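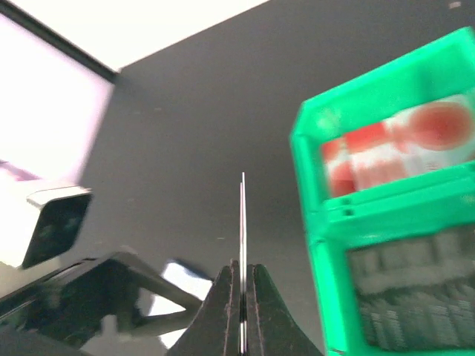
About Grustex

Grustex is an independent test shop for robot grippers, arms, wrist cameras and motion controllers. Our lab is in Altville, with a second office in Flornusholm that handles reports and billing. Customers are mostly packaging and parts-handling companies that need to choose between two or more products before they buy.

Every gripper is tested on the same 3 tasks: picking from a divided bin, handing a box from one arm to the other, and placing in a marked area. A standard run is 100 picks per task. Extended runs go to 600 and include a finger wear check at the end. Our pick log now holds 2,634 entries, all scored under the Doherty sheet – our own form, named after the street where the first lab stood.

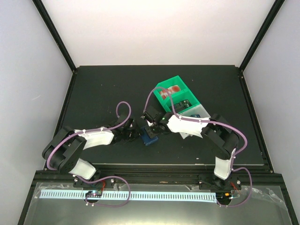

Two-arm cell with both grippers at a blue box; green divided bin behind the right forearm.

Wrist views and fixed views are scored separately. Failed picks stay in the report, with the cause listed where we could find one. We do not sell hardware or take commissions from suppliers.

Test slots are booked by the half day. Send the gripper, its mounting drawing and the controller manual to the Altville lab.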